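Kernville Tool Library Gets Its Workbench Room

The Kernville Tool Library opens its new workbench room on 16th February, and if you have ever borrowed a drill on your lunch break and then wondered where on earth to use it, this one is for you! The room sits right behind the lending counter on Ongart Street, in what used to be the back half of the old Skirville Shoe Repair shop. It has good light, a proper sink, and a real bench you can lean on.

The library has been lending out tools since it moved over from the Skirville side of the river, and the catalog now runs to 700 items. Sanders, clamps, tile cutters, hedge trimmers, a wallpaper steamer that is hardly ever on the shelf. What members kept asking for was a place to work. Plenty of people here live in apartments, and kitchen tables take a beating when you try to drill on them (ask anyone on the second floor of the Tenholm building).

The first bench went in over the winter. It is heavy, it doesn't wobble, and it already gets used for all kinds of small jobs.
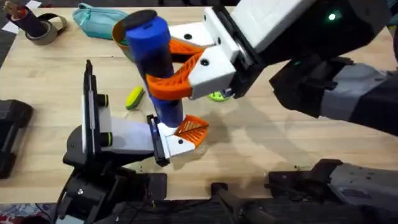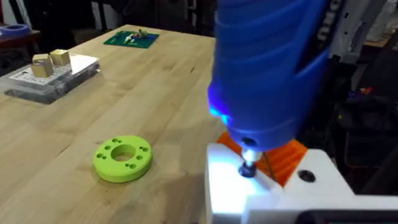
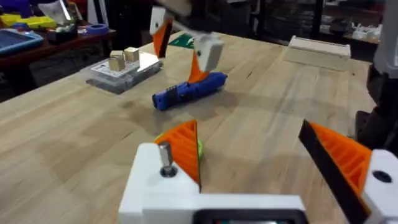 Storage was the part that took the longest to settle. The old shelves came with the shop and were built for shoe boxes, so bits and blades ended up in coffee cans with masking tape labels that fell off by August. The new plan is see-through boxes with lids, like the clear one on the bench in the second picture, next to that cheerful lime-green ring. You can tell there's something inside before you lift the lid, and that alone should save a lot of rummaging. Labels will go on the short end of each box, facing out, and every box gets a number that matches the one in the catalog.

The bench top was a favorite at the sneak peek, too. It's pale wood with a long grain running down it, and blue tools stand out on it beautifully, so there's less chance of leaving something behind at closing time. Members are asked to put a scrap board under anything they plan to drill or cut. There's a stack of them under the sink, and more are always welcome if you have leftovers from a shelf project.

Bench time comes with a regular membership, which stays at $20 a year. Slots are 3 hours long and can be booked at the counter or by phone. Bring your own materials and safety glasses if you have them. The library has loaner glasses in adult and kid sizes, plus ear protection on the hook by the door. Anyone under 16 needs a grown-up along.

No experience? Come anyway! The Tenholm Fix-It Nights are moving into the room as well, starting the week after the opening. They run until 7 in the evening, and you can bring in a wobbly chair leg, a dead lamp, a toy with a missing screw, or pretty much anything else you can carry through the door by yourself. The first session is on small power tools: how to change a bit, how to pick the right speed, and how to tell when a bit is too dull to bother with. After that comes sanding and finishing, and then a night on hinges that a surprising number of people have already signed up for.

Opening day starts at 10 in the morning with coffee and cinnamon rolls from the bakery across the street. There will be a table of retired tools to take home for free, mostly hand planes and screwdrivers, and the steamer will be on display for once. Parking on Ongart Street is tight because of the water main work, so use the lot behind the Skirville bus stop and come in by the side door. The ramp is on that side too.

Members with overdue clamps can return them on opening day without a fee.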